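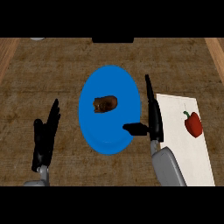

Cerkalent is a small cooking school in Clisstead, and we teach adults who think they cannot cook. Most of our students come to us after work, a little tired and a little hungry, and they want to learn food they can make again in their own kitchen. So we begin with plain things. In the first lesson everybody roasts one thing and puts it alone on a plate, like the small brown piece on the blue oval plate, with one end darker than the rest. No sauce, no leaves on top. Then we taste and talk about salt, heat and time.

How we started

The school was opened by Ostap Kushnir, who cooked for many years in hotel kitchens before he moved to Clisstead. In the beginning he gave lessons at home to 4 neighbors, on Wednesday evenings, with one oven and not enough chairs. The neighbors told their friends, and after the second winter his wife asked kindly if she could have her kitchen back. We then rented the ground floor of the old Fortin bakery. The big bread oven is still there. It does not work anymore, but we keep our aprons in it.

Since that time 896 students have finished our basic course. Some of them now cook better than their teachers, and two of them are teachers here.

What we teach

The basic course is called Flultska, after the village of Ostap's grandmother. It has ten lessons and covers soups, roasting, dough, eggs, beans, and how to use what is left in the refrigerator. You do not need to bring knives. Please bring a box with a lid, because there is always something to take home.

After the basic course you can choose single evenings about bread, fish, pickles or dumplings. The dumpling evening fills very fast, and we are sorry that we cannot make the room bigger. In April we also have a free open kitchen for people who only want to look around and ask questions.

How we work

Our groups are small and the teacher cooks at the same table as the students. We do not give grades. If your dish is burned, we will taste it with you and find out at which moment it happened. We speak English in the lessons, but many of us learned it as adults, so please do not be shy about yours.

We buy vegetables from farms near Clisstead when the season allows it. In winter we use a lot of cabbage, and we ask for your patience.

Our library

Next to the entrance there are shelves with more than 100 cookbooks in many languages. Students may borrow two at a time. Stains on the pages are allowed.

Visit us

The school is in the old Fortin bakery, with the door on the courtyard side. The bell is quiet, so please ring it twice.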